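3.2. Les fascicules à quatre sous et leur circulation domestique

Le débat sur la lecture des illustrés d'épouvante à Undville ne peut être rapporté aux seules délibérations municipales. Le fonds Gasta, dépouillé pour cette étude, comprend 400 pièces : lettres de parents, circulaires scolaires, coupures de presse et listes de titres jugés nuisibles. Parmi elles, 129 mentionnent explicitement la série Ganoven, dont les fascicules étaient vendus en kiosque et par colportage. Les autres visent le genre dans son ensemble, sans distinguer entre récits policiers, récits de guerre et histoires de revenants.

Bedoya (Rocío), dans son étude de la presse enfantine, propose de séparer deux registres de l'accusation. Le premier, moral, porte sur le contenu : représentation du crime, impunité du bandit, cruauté des dernières planches. Le second, hygiéniste, porte sur les conditions de lecture : éclairage insuffisant, veille prolongée, position couchée. Ce second registre domine dans les lettres de parents, alors que les circulaires scolaires l'ignorent presque entièrement. La chambre y apparaît comme le lieu où l'autorité de l'instituteur cesse et où celle des parents s'exerce mal.
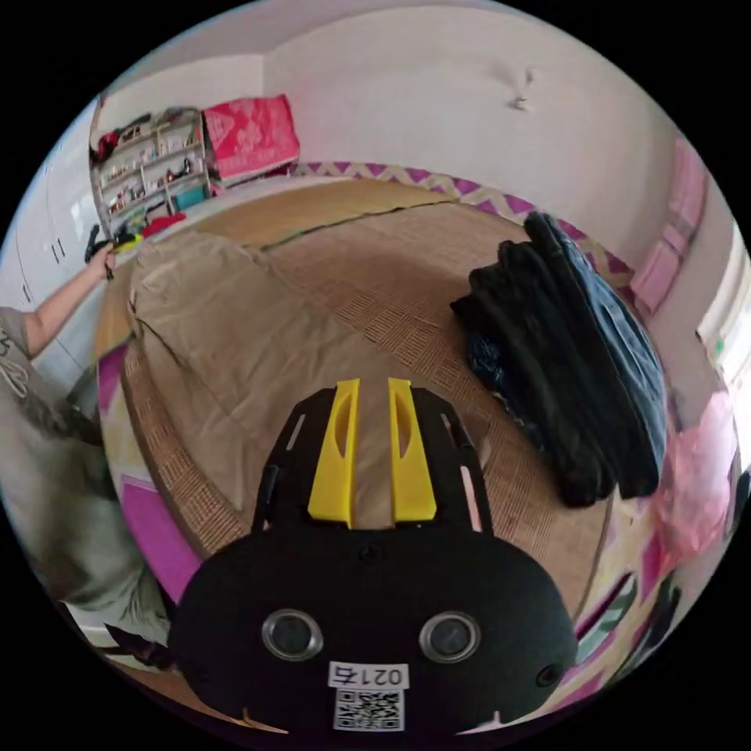 Figure 4. Lit garni d'une natte de paille tressée et d'une couverture beige.

Les lettres décrivent rarement l'objet imprimé lui-même. Neuf seulement citent un titre complet, et deux correspondants confondent Ganoven avec Ñahui, publication concurrente au format plus étroit. Cette imprécision a conduit à tenir les plaignants pour des non-lecteurs. L'hypothèse nous paraît trop forte : plusieurs lettres résument correctement une intrigue tout en se trompant sur le nom de la série, ce qui suggère une lecture partielle ou rapportée par l'enfant.

La chronologie appelle une réserve analogue. Les plaintes datées se concentrent en janvier, avant toute mesure de restriction, mais les pièces non datées sont trop nombreuses pour que cette concentration soit interprétée comme l'effet d'une campagne organisée. Nous examinons dans la section suivante les réponses des éditeurs, conservées dans un dossier distinct.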